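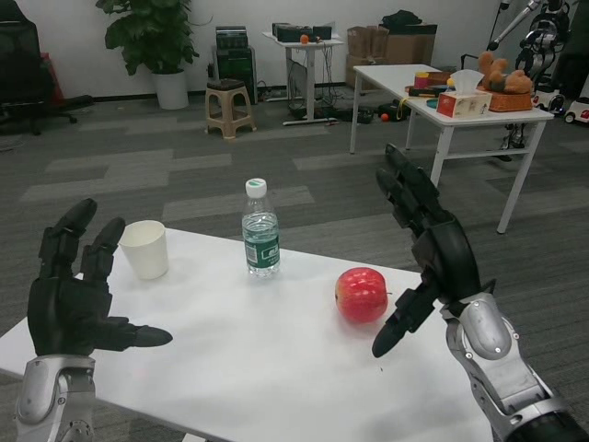 Rope quoits for the back garden

Corentin Vasseur made his first set of rope quoits for a wet week in a rented cottage near Prisden, using an old washing line and a length of broom handle. The washing line was too light and the rings blew about. He has made several sets since then, and the one his family uses now has lasted through two summers in the shed at Clandton without much attention.

Quoits is a simple game. You throw rings at a peg and score for the ones that land over it. Shop sets tend to come with plastic rings that bounce, which is a nuisance on a patio. Rope lands and stays where it is.

What to buy

You need four lengths of thick natural rope, a square of scrap timber for the base and a piece of dowel for the peg. Sisal is cheap and holds its shape well, but it is scratchy on small hands. Cotton is softer and costs more. Corentin uses manila, which sits between the two and smells of boats for the first month.

Ask for the rope to be cut from the reel if you can. Pre-packed coils have often been wound tightly for a long time, and the kinks never quite leave. You will also want strong glue, a roll of cloth tape and some waxed thread.

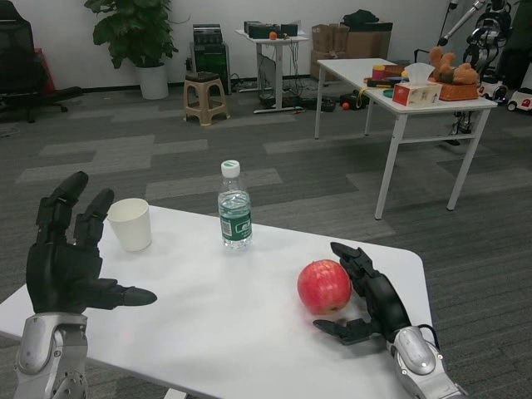 Making the rings

Cut each length so that it makes a ring a little wider than a dinner plate once the ends meet. Wrap the rope with tape before you cut it, then saw through the middle of the tape. That stops the ends fraying while you work.

Glue the ends together and hold them with a clothes peg overnight. The next day, bind the join with waxed thread, pulling each turn tight against the last. Corentin covers the thread with a band of coloured cloth tape, two rings in red and two in blue, so that players can tell their own throws apart.

The join is the weak point. His early rings came undone there after a few games, usually when someone had stood on them.

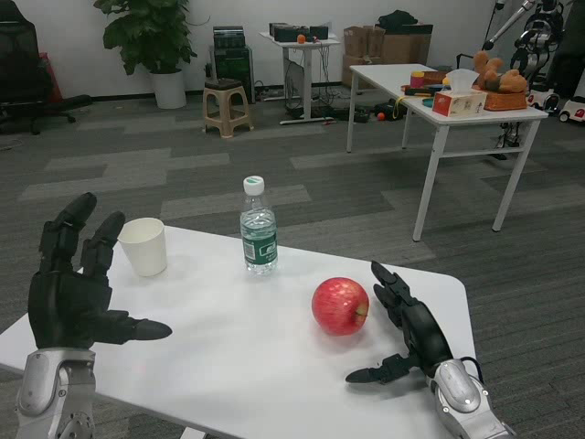 Children tend to like smaller rings and adults do better with bigger ones, so it is worth making a spare pair if you have rope left. The extra rings can also go to anyone who complains about the binding — there is always somebody who thinks theirs is lopsided.

For the peg, drill a hole in the centre of the base to match the dowel, glue it in and leave it overnight too. Sand the top until it is well rounded. An outdoor oil will keep the timber from greying, though it will want another coat each October before the set is put away. 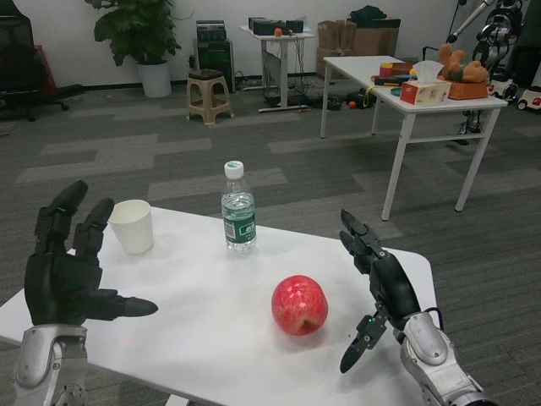
Playing and scoring

Mark a throwing line with a stick or a bit of chalk. Eight paces suits adults, and young children can stand as close as they like. A ring over the peg scores two, and a ring leaning against it scores one. The Vasseurs play to 21, with the loser fetching the rings for the next game.

Store the rings flat. Hung on a nail, they turn egg-shaped by spring.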